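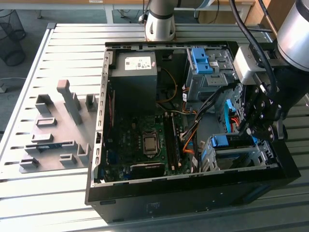 Clicks and drifting sound on the Quiambao videos: my running log

April | by Pacita Maglaya
Filed under: Home Recording / Fixes & Headaches

Status: mostly solved (see the end)

So I've got 16 songs in the Quiambao set, all recorded at home, all with a video to go with them, and on five of them the sound slides away from the picture. By the last chorus my mouth is a good half word behind my voice. There are also little clicks, like someone flicking a fingernail against a glass. I'm writing everything down as I go this time, as last time I fixed something like this I forgot how and had to start over!

What I checked first

I played the raw songs in Clulbridge, which is what I record in, with the videos out of the way. No clicks at all. I listened on headphones, then on the kitchen speaker, then on headphones again with my eyes shut. Clean. So the trouble had to come in somewhere between the mix and the finished video.

Then I watched the finished files on my own computer before uploading them to Custlow. Clicks and drift both there, so I owe Custlow an apology for the ticket I sent them at 1 a.m. (They were very nice about it. They closed it with "please check your source file," fair enough.)

Try 1: restart everything. No change.

Try 2: shorter video. I cut "Porch Light" down to one verse. The drift was still there, only smaller. It builds up as the song goes along, and that was my first real clue.
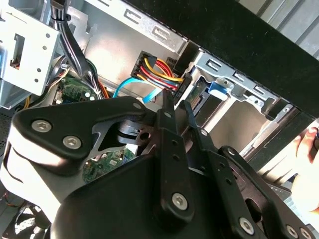
Try 3: buffer size. I pushed it way up in Clulbridge and exported the song again. Same clicks, same places, right down to the breath before verse two. I put it back where it was. If they'd moved around I would have blamed the computer for being slow, but they didn't move.

Try 4: turned off Trikbridge, the reverb I put on everything. The clicks went away on three songs! Not on the other two, though, and now my voice sounded like I was singing in a closet (I was singing in a closet). I updated Trikbridge, switched it back on, and those three stayed clean. The old version must have been tripping on export. They still drifted.

Try 5: sample rates. I finally opened the project settings side by side. The five bad songs were recorded at 44.1 and the video projects were set to 48. The good songs were 48 all the way through. I have no memory of changing that. I converted the five mixes to 48 inside Clulbridge first, saved them as new files, and dropped those into the video projects.
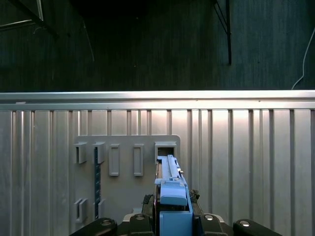 Metal rail with the ribbed panel below it.

Result: the drift is gone on all five. I watched "Porch Light" to the end three times, grinning like a fool. The clicks are gone on four. "Salt Road" still has one at the very end, which sounds to me like a bad cut on the last note, so I'm going to try a tiny fade there.

Still to do:
- fade on "Salt Road"
- upload the fixed versions to Custlow (each one is under 400 MB, so no squeezing them down)
- delete the old mixes, but only after the uploads play all the way through

Comments (3)

Anjani Lubis: Same thing got me last year! Check the interface too, mine kept flipping itself back to 44.1 every time I unplugged it.

Pacita Maglaya: Oh no. I unplug mine every night. Going to look right now.

basementchoir: did the fade work on Salt Road? I have a click like that at the end of a track and zooming way in on the cut fixed half of it, the other half I can't find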